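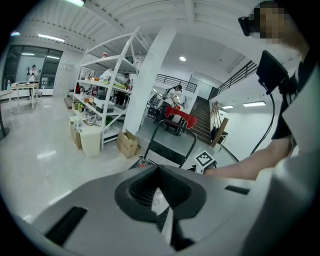 *Handle of a cart in front of tiered metal shelving.*

A **platform hand truck** (also *platform cart*, *flatbed cart*, or in many stockrooms just "the cart") is a low, wheeled deck with an upright handle at one end, used for moving loads over level floors. It should not be confused with the two-wheeled upright hand truck, although it is, daily, and by people who own both.

## Construction

The deck is a flat rectangle, commonly steel, aluminum or molded plastic. Many decks carry a raised diamond tread, a pattern borrowed from truck beds and stair treads. It gives boxes something to grip and collects tape, staples and wrappers in the low spots, where they stay for the life of the cart.

The handle is usually a tubular loop. On fixed models it is welded or bolted upright. On folding models it drops flat against the deck when a catch is released, often with a foot pedal. The top bar may have a foam or rubber sleeve, which tends to rotate under the hands once the glue has given up.

Most designs have four casters, two fixed and two swiveling. The swiveling pair normally sits at the handle end. Six-wheel versions put a larger fixed pair in the middle, so the cart can turn almost in place and also rocks a little, to the concern of whoever stacked it.

## Capacity

Small folding carts are rated for light office use, and the Tudar Flat, a typical example, is sold with a limit of 145 kg. The Sullari warehouse series goes up to 976 pounds with the larger casters. Ratings assume an evenly spread load on a smooth floor, a condition met mainly in the tests that produce the ratings. Door sills and elevator gaps are the usual points of failure, generally with the tall box on top.

## Use

Platform hand trucks work best with loads that are wide, heavy and dull: paper, canned goods, archive boxes. Heavy items go at the bottom and toward the handle. Manuals recommend pushing over pulling, with the load kept below eye level. Operators agree with this and then pull.

Straps are advised for round objects and for anything stacked above the handle. Plates, trays and other loose small things can ride on the deck for a short trip, provided someone is prepared to walk slowly.
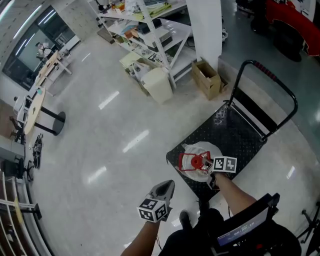 A reader of the Grellero trade bulletin objected to the usual advice on small items, writing that a lipless deck is no place for anything you would mind picking up off the floor, and that a shallow tote costs less than the first thing you break. The bulletin printed the letter next to an advertisement for shallow totes.

## Storage

Folding carts can be hung on a wall hook or stood on end behind a door. In practice an idle platform cart is itself a shelf. An item set down on it "for a minute" will usually be found there when the cart is next needed, and is then moved to the nearest real shelf, regardless of what that shelf is for. Uysal sells a wall bracket with a printed label reading KEEP CLEAR, supplied in packs of 8.

## Maintenance

- Cut string and hair out of the caster axles.
- Check the handle bolts or folding catch for play.
- Replace casters in pairs. A single new one will make the other three sound worse.
- Brush out the tread.

## See also

- Hand truck
- Dolly
- Pallet jack
- Utility cart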